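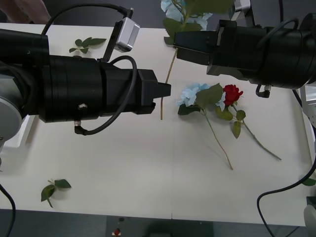 Two-arm cell, right arm holding a hydrangea stem, 10/31/19

Flower handover: left gripper closes before the stem is there

wokholm_bench
Posting this in Faults because I've run out of things to swap. The cell is two arms over a white table. The job is arranging artificial flowers. Right arm picks a stem off the table, brings it over to the middle, left arm takes it lower down, right arm lets go. Stems are light blue hydrangeas and red roses.

Roses go through fine. On the hydrangeas the left gripper closes early. It shuts on air just beside the stem, the right arm gets its "received" signal and opens, and the flower drops. Over the last set of 79 handovers I had 9 drops, and every one was a hydrangea.

What I've done so far:
Recalibrated the left arm's sensor.
Swapped the left finger tips.
Slowed the approach to 55 percent.
Cleared and reloaded the Vumport handover block, stock settings.

No change from any of it. Closing force is the same for both flowers.

Marleny Restrepo
Where does the right arm grip the hydrangea? In your photo it looks very high up, close to the blossom. A thin stem held only at the top will swing at the bottom end when the arm stops. Your left gripper is going to where the stem should be.

wokholm_bench
High, yes. The pick point is set as a distance down from the bloom, same number for both flowers. If I go lower it picks up leaves on the roses.

Marleny Restrepo
Then the rose gets away with it by being stiffer, or shorter below the grip. I would put a 500 ms wait after the right arm stops and before the left one moves in. Costs you nothing to try.

tallow
I don't think it's swing. If it was swing you'd see misses on both sides of the stem. OP says "just beside," which sounds like the same side every time. That's an offset. Which side is it?

wokholm_bench
Went back through the log video. Seven of the drops had the stem to the right of the fingers. The other two I can't tell, the arm is in the way.

tallow
So it's an offset. Look at the photo, the stem comes down at a slant from the right gripper. If the Vumport block assumes the stem hangs straight down from the grip point, the left arm will be wrong by more and more the lower it goes.

Marleny Restrepo
A slant to the left would put the stem end left of the grip point, and he is missing with the stem on the right of the fingers. So your offset goes the wrong way, unless he has already corrected for it and corrected too much.

wokholm_bench
There is a tilt correction in there. I put it in back in March and set it up on roses. I had forgotten about it. Reloading the block doesn't touch it because it's in my own file.

tallow
There you go.

gantry_ray
Everybody is talking about the miss. The miss is the small problem. Why does the left arm report "received" when it has closed on nothing? With a plastic flower you get a flower on the table. Put anything heavier in that cell and you have dropped it on somebody's foot or on the other arm. I would stop running it until that's fixed.

wokholm_bench
It's a guarded area and the flowers weigh next to nothing. I'm not shutting it down over that. But I agree the signal is wrong. It goes out on "close command finished," not on anything the fingers measure.

gantry_ray
Guarded or not, how close do the two grippers get to each other at the handover?

wokholm_bench
Close. The left finger tip ends up right beside the lower end of the stem, and the right gripper is further up the table.

gantry_ray
And if the right arm opens late while the left one is already pulling away? Two arms on one thin stem. What limits the force?

wokholm_bench
Left arm has a force stop. I tested it in March with a wood dowel and it tripped. I haven't tested it since.

gantry_ray
Test it again. You changed finger tips after that.

Yhon Usuga
We had the same thing on a Yakubu pair handling cable ties. The "received" flag was tied to the end of the close move. The fix was to read finger width after closing. If the fingers are all the way shut, nothing is in them, so the flag stays off and the giving arm holds on. It took an afternoon.

The catch with a thin stem is that the width with a stem and the width without can be nearly the same. You need to zero the fingers with the tips you have on now. If you swapped tips and didn't zero, the reading is no good.

wokholm_bench
I did not zero after the swap.

tallow
I'd still fix the tilt first. With the aim right, the flag never comes up.

Yhon Usuga
It comes up the day something else is off. A leaf in the fingers, a stem that slipped at pick. I would do the flag first and the tilt second. Then a miss costs you a retry and you still have the flower in the other hand.

Marleny Restrepo
Agree with Yhon on the order. And please pick up the loose leaves before each set. There are several on the table in that photo. A sprig under a finger at pick time will throw off the width check once you have one.

tallow
Fine. But change one thing at a time or you won't know which one did it.

wokholm_bench
Update. Zeroed the fingers, put in the width check, left the tilt alone. Ran hydrangeas only. It still misses, but now the right arm holds on and the cell stops with a fault I can read. Fingers shut reads clearly different from fingers on a stem, so the threshold was easy to set.

Then I set the tilt correction to zero for hydrangeas and kept it for roses. No misses so far, but it was a short set. I haven't added Marleny's wait yet.

Marleny Restrepo
Run a long set before you call it. Mix the flowers, too.

gantry_ray
Force stop?

wokholm_bench
Tripped on the dowel. It did not trip on a hydrangea stem. The stem slid out of the fingers before the force got high enough.

gantry_ray
Then for this job you don't have a force stop, you have slippery fingers. Lower the limit.

wokholm_bench
Limit is as low as the Flallarska controller lets me go without tripping on its own motion. I've asked their support if there's another setting. Will post what they say.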